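CLUROV PREP LINE: WORKSTATION SAFETY CHECKLIST WITH COMMENTS
Area: Plating bench, two-arm cell
Inspector: Setsuko Ogura
Date: 8/26/26
Form used: Irnum bench cell, two pages
Rating: OK / Fix / Open

Scope: the bench, the arms, and the tasks of the people assigned to the bench after the change to automatic transfer.

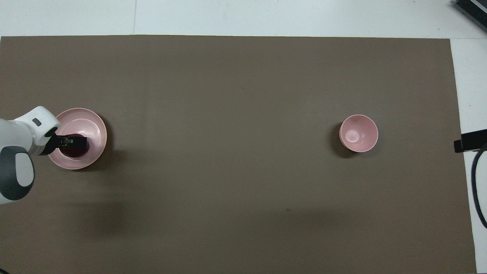
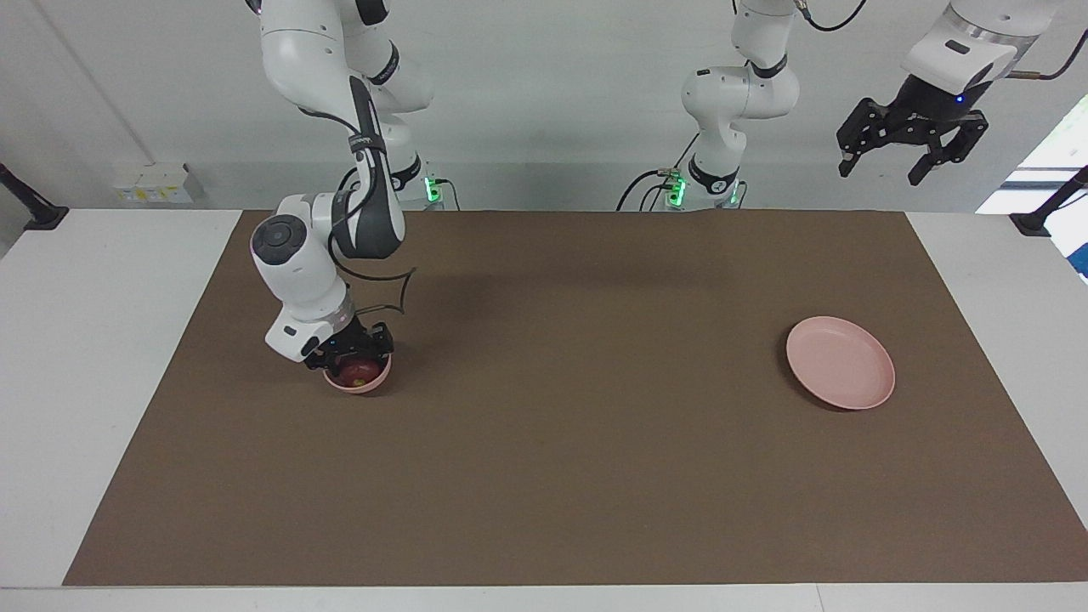 Staffing at this bench went from 3 people to 2 when the cell was put into service. Transfer between bowl and plate is now done by the arms. The remaining operators load, check, and clear. Bowl and plate are set well apart on the brown mat, and that spacing should be kept, as it leaves room for a hand to reach one piece without passing over the other. The reach itself is allowed only with the arms stopped.

1. Mat flat, no lifted corners
OK. Small specks on the surface. Wipe at each shift change.

2. Cables clear of arm travel
Fix. Cables run along the back of the table and curve away from the arm base. Tie down before the next audit. The loop at the wrist needs slack and should be left alone.

3. Gripper fingers free of cracks and residue
OK. Checked by hand with power off. Add to daily cleaning sheet.

4. Status lights readable from operator position
Open. The green lights are at the foot of the arms, near the back of the table. The shorter operator reports having to lean in to read them. Request a repeater light at the front edge.

5. Stop button within reach of both operators
Fix. Reachable from the left position only. Second button ordered from Karagiannis.

6. Operators trained on restart
Open. One of two signed off. Restart was formerly the line lead's job and is now the operator's. Job description not yet updated.

7. Workload and posture
OK with comment. Lifting and wrist complaints are down. Standing still is up. In a 50 minute watch period the operator left the mark on the floor 3 times. Supply a stool or rotate with packing.

8. Stoppages logged
Fix. 172 stops in the Cemovell log for the period, most with no cause entered. Operators say the cause list does not match what they see. Revise the list with them present.

Items 2 and 5 to be closed before the cell runs a second shift. Items 4, 6 and 8 to be reviewed in November.

Signed: S. Ogura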